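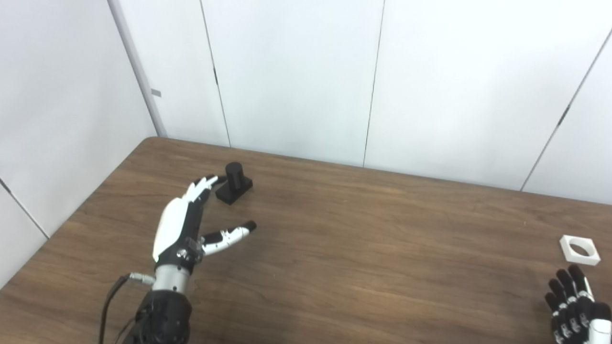
How do you get a white ring out of a wood tabletop?

Start with gentle heat. Most white rings are moisture trapped in the finish, and a clothes iron on its lowest setting over a folded cotton cloth will draw out a fresh one in a few passes.

Empty the water from the iron first and turn the steam off. Lay a clean, dry T-shirt or dish towel over the mark, set the iron down for a couple of seconds, lift it and look. Keep going until the ring fades. If the finish feels soft or tacky, stop and let the table cool completely before you decide whether to try again.

Older white marks

A ring that has been there since October may not respond to heat. Rub in a little plain petroleum jelly, leave it overnight and wipe it off in the morning. Regular white toothpaste (no gel, no whitening grit) on a damp cloth also works on some varnished tables. Rub with the grain and use very little pressure. Toothpaste is a mild abrasive and will leave a dull patch if you get carried away, so try it under the edge of the table first.

Black marks

Dark rings mean the water got through the finish and into the wood. Heat and oil won't help. The finish has to come off in that area and the wood has to be treated with oxalic acid, sold in hardware stores as wood bleach. Wear gloves and eye protection, follow the package, and rinse well. On a veneer top, think hard before sanding. Veneer is thin and there is no putting it back.

Everyday cleaning

A damp cloth followed by a dry one is enough for most days. For sticky spots, add 2 drops of dish soap to a bowl of warm water, wring the cloth out hard and wipe with the grain. Go over it again with plain water, then dry.

Skip the following on any finished wood:
Ammonia glass cleaner
Undiluted vinegar
Scouring pads, including the "non-scratch" kind
Wet wipes left sitting on the surface

Greasy fingerprints along the edge, where people pull themselves in to eat, build up slowly. Mineral spirits on a rag will usually cut them on a varnished top. Open a window, and lay the rag flat outside to dry before it goes in the trash. A balled-up oily rag can heat up and catch fire.

Wax or oil?

It depends on what is already there. Put a drop of water in a spot that doesn't show. If it beads, the table has a film finish such as varnish or lacquer, and paste wax once or twice a year is plenty. If it soaks in and darkens the wood, the table is oiled or bare and wants more oil.

For oiled tables: wipe on a thin coat, wait 14 minutes, and buff off everything that hasn't soaked in. I set the timer on the stove. Leave it much longer and you will be scrubbing off gummy patches. Give it 2 days before you put dishes on it, longer in damp weather.

Small scratches

Rub a walnut half over light scratches in medium or dark wood, wait a few minutes and buff. For deeper ones, use a wax filler stick one shade darker than you think you need. Lighter repairs show more.

Dents are a different problem. If the wood fibers are crushed and not torn, put a damp cloth over the dent and touch it with a warm iron to swell them back up. This works best on bare or oiled wood. On lacquer it will likely leave a white mark, and you'll be back at the top of this page.

Keeping it from happening again

Cork coasters beat stone ones, which sweat. Put felt under lamps and anything else that stays put, and shift those things every month or so in a sunny room to let the color even out.

Last updated 9 Jan 2026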